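Charger swap returns to the Vaher reading room

The charger table is back in the Vaher reading room from the first week of September. Members can bring in phone and tablet chargers they no longer use and take home one that suits what they have now. The table will stay out through the end of the month, next to the returns desk.

Last year 200 chargers came in and 63 were still on the table when we closed it. Most of the leftovers were older plugs with a cord permanently attached. Those went to the electronics bin at the Kiltelen depot, and we would like to send fewer there this time. If your charger has a fixed cord, please check that the end fits something people still carry before you bring it.

Small cube chargers were the first to go. They are easy to store and easy to mix up, so the colored ones turned out to be popular with households where everyone owns the same white plug.
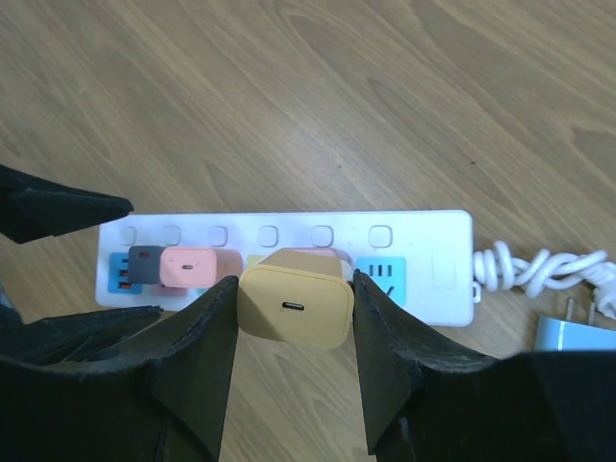 Chargers in several colors on a white power strip.

A few notes on using a power strip at home, as we were asked about this more than anything else last year. Chargers sit close together on a strip, and a wide one can cover part of the socket beside it. Put the wide ones at the ends. Leave the cable loosely laid out when the strip is in use, and keep it out from under rugs. Do not plug one strip into another. Phone chargers draw very little, but heaters, kettles and irons should go straight into the wall.

Please wipe chargers clean before dropping them off and put a strip of masking tape on anything you have not tested. We cannot take chargers with cracked housings, bent pins or scorch marks — those go directly to Kiltelen, which accepts them at the side gate. Laptop bricks are fine if the model of laptop is written on the tape.

The limit is three chargers per household, and you do not have to bring one to take one. Loose cables go in the gray tub under the table. Questions can be left at the desk or sent through the Trirkel members' page.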